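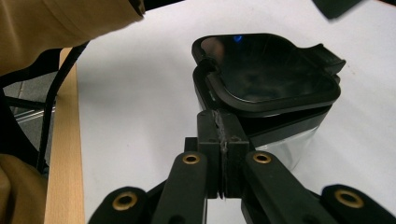

Minutes of the safety and fault meeting
Tanoli project, hand gripper group
Nov 5, 2020, Wallberg office, room 134
Present: workshop, software, safety, one guest from Jullora

1. Minutes of the last meeting
Accepted with one correction. The spare finger pads were ordered in May, and they came from Zirer and not from Jullora.

2. Grip fault with lidded containers
The workshop reported on the fault with the hand-held gripper. During lifting of containers with a smooth black lid, the fingers closed fully but the container slipped down again. In the last test series there were 168 lifts, and 35 of them ended with a slip. One container fell from the table to the floor and its latch broke. It was empty.

The workshop thinks the pad material between the finger blocks is too worn. Software does not fully agree – in their log the fingers also stop late on shiny lids, and this would not come from the pads. It was discussed for a long time. We decided to change the pads first and test again with the same containers, before anybody changes the settings.

3. Pinched finger
One operator got the left thumb between the inner and the outer arm when the gripper was opening. The skin was not broken. Safety asks that this is written in the accident book also when there is no injury. The operator did it the same day, entry number 63.

Until the next meeting, the container must be placed with the gripper laid down on the table. Holding it in one hand and moving the container with the other is not allowed.

4. Cable
Safety asked that cables do not hang beside the table edge where people sit. The guest from Jullora offered clips. The workshop will try them on two tables.

5. Open points
New pads: workshop, before the next test.
Log of the late stops: software sends it to all.
Warning label for the arms: safety. The text is still open – the first proposal was too long for the part.

Next meeting: the date will be sent by mail.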